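# The 152 Rules of Picking Up a Scrunchie

*2022-03-15*

The Bunnag handbook has 152 rules in it, and the first one is to wash your hands. The second is to dry them. The third explains what counts as dry.

I had asked for a copy expecting something about robots. There is very little about robots in it. It is a guide for people who go into other people's homes, hold a gripper by its handle, and do chores slowly in front of a camera so that a machine may one day do the same chores at a normal speed. The machine gets about a page and a half. Beds get a chapter.

Bunnag didn't set out to write a rule book. It's a small outfit in Sakville that sends collectors to apartments and spare bedrooms, and for the first stretch of its life it ran on a single sheet of paper that said, more or less, be careful and have fun. Then it handed over a batch of 3000 recordings to a customer, Nadstead, and Nadstead handed most of them back. The stated reasons included "operator hums," "unclear what was attempted," and, in one case, "cat." The handbook was begun that week. The cat has its own rule, number 41, and the rule is that there shall be no cat.

I spent a good part of the winter reading the thing and comparing it with the house rules of the other shops that do this work. My conclusion is that most of it is sensible, a little of it is superstition, and the people who follow it can't always tell you which is which. In that respect it's like every other standard I have ever read, including the one for the height of stair rails, which I have read twice.

## Start with something small

New collectors want to start with a kettle or a drawer. The handbook gives them a tray of hair accessories on a bed and lets them find out what they've signed up for.

Cloth is where good practice gets interesting. A wooden block is the same block every time you set it down. A scrunchie is a new object every time. It bunches, it spills over the side, it hides a smaller hair tie underneath itself like a hen. Put the tray on a plush blanket and now the floor is soft too, and the tray may tip when you lean on the mattress. Rule 58 says not to lean on the mattress. It doesn't say how else a person of ordinary height is supposed to reach the middle of a large bed.

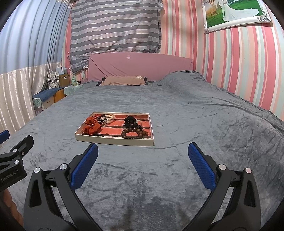
*Scrunchies, hair ties, a bead bracelet and an open gripper: the tray exercise at arm's length.*

There are four things a collector is meant to settle before the fingers close on anything, and I'll give them roughly as the handbook does, minus the underlining.

Know what you're going to pick up. This sounds insulting until you watch somebody hover between two scrunchies for a while, like a diner who has just been told the specials. Hovering gets recorded. A machine that learns from hovering will hover.

Start open. The fingers should be fully apart and in view at the beginning of every recording, so that there's never any question of what position they began in. A half-open start is the most common fault on the Bunnag reject list, and also the easiest to fix, which may be why the reviewers sound so tired when they write it down.

Keep your free hand out of it. This is the hard one. You reach for a thin elastic, it slides off, and your other hand darts in to help because it's been helping for your whole life. The rule is that a helping hand ends the take. You don't finish and you don't apologize to the camera. You stop, put the thing back, and start over.

Come in at the speed of somebody who isn't being watched. The handbook gives up on defining this and so do I.

## The question of tidiness

Every standard has one argument in it that never got settled, and in this one it's how messy the tray is allowed to be.

The Bradley school (I call it that after the town where a rival shop trains its people; they'd prefer I didn't) holds that items should be laid out apart from each other, with space between them, each one easy to see. A clean layout gives a clean grasp. You can tell from the recording what was tried and whether it came off, and the reviewer goes home on time.

Bunnag's people think this is adorable. In their view, anybody who has ever owned a hair tie knows that hair ties live in a knot with other hair ties, on top of which somebody has dropped a bracelet. If you only ever record them lying in a row, you've taught a machine to tidy a drawer that's already tidy. The handbook asks for loops crossing other loops and for fabric pushed up against the sides, and it asks the collector not to "improve" the layout between takes. The quotation marks are in the original and I believe they're sarcastic.

Nadstead, which pays for both kinds, asks for some of each and won't say how much. I think that's the right answer, delivered in the least helpful way.

What both schools agree on is that you must write down which one you did. A messy tray with a note saying it's messy is useful to somebody. A messy tray with no note is just a mess.

## Somebody lives here

The chapter I'd hand to anyone entering the trade, even if they skipped the other eleven, is the one about the home itself. It's short and almost polite.

Go through the room with the person who lives in it before you start. Ask what can be in the recording and what can't, and get that on paper – this covers mail, medicine, screens, and anything on the wall with a face in it. A framed picture is a decision for the household to make, and the collector's opinion of the picture isn't wanted. If they say it stays up, it stays up, and the note goes in the file. If they change their minds in the middle of the afternoon, the afternoon is over.

Don't redecorate. Collectors have a terrible urge to make a bedroom look like a catalog, and a catalog is a poor guide to where people keep their things. The wrinkles in the blanket are to be left alone. The same goes for boxes stacked by the bed. A room with plenty going on at the edges is worth having, for much the same reason that a knot of hair ties is.

Shoes off. I expected a technical reason and there isn't one. 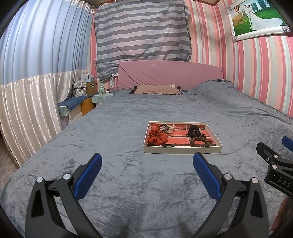 Should a failed grasp be thrown away?

Keep it and label it as a failure. A recording where the fingers slip off the item and the collector opens, backs up and tries again is useful, as long as the retry is done with the gripper alone. The ones to throw out are those where a hand stepped in, where the view was blocked for most of the attempt, or where the collector can't say afterward which item was the target.

That bit is the part of the handbook I'd have gotten wrong. My instinct would be to save the good ones and bury the rest, as I do with photographs of myself. But a slip is information, and the recovery from a slip is better still. Bunnag used to delete every miss on the spot. In September it changed the rule, and the collectors, who had become very good at deleting, needed a while to believe it.

## Two in a room

When two grippers are working over the same bed, the rules get longer and the mood gets worse.

The trouble is elbows. Each collector has been told to keep the hand steady and the target in view, and neither has been told who goes first, so they both go, and there's a small clack. Bunnag's fix is to have a lead and a second. The lead calls the item out loud before reaching. The second holds still, open and off to the side, until it's called too. If both are needed for one item, say a bracelet that has to be steadied while something comes out from under it, they agree on the plan before either one moves.

There's a rule about not swapping roles during a set. There's another about not swapping grippers, even if they look identical, since each one is logged under its own label. A third, number 97, forbids "competitive behavior." I asked what had happened and was told that nothing had happened, in the voice people use when something has.

Sessions run in blocks of 6 recordings with a break after each, and no collector does more than 9 blocks in a day. I'd assumed this was generosity. It's there for the wrist. A gripper isn't heavy, but neither is a phone, and you try holding one at the end of your arm over a mattress you aren't allowed to lean on.

## What I'd cut

I'd cut rule 3, for a start. Most hands know when they're dry.

I'd cut the one that requires the tray to be "centered to the satisfaction of the lead," as I've now seen two grown adults discuss this. A tray a little to one side does no harm and probably does some good. Beds aren't marked with a cross.

I'd cut the page of approved words for blanket textures, or at least the four different words on it for "soft."

I would keep the rule about stopping when your free hand gets involved, the rule about leaving the failures in, and the whole chapter on other people's homes, and I'd print those in larger type than the rest. Bunnag says the next edition will be shorter. It's been asking collectors to send in their suggestions, on a form, and there are instructions for the form. They run to two pages, and the first asks you to make sure your suggestion isn't about the cat.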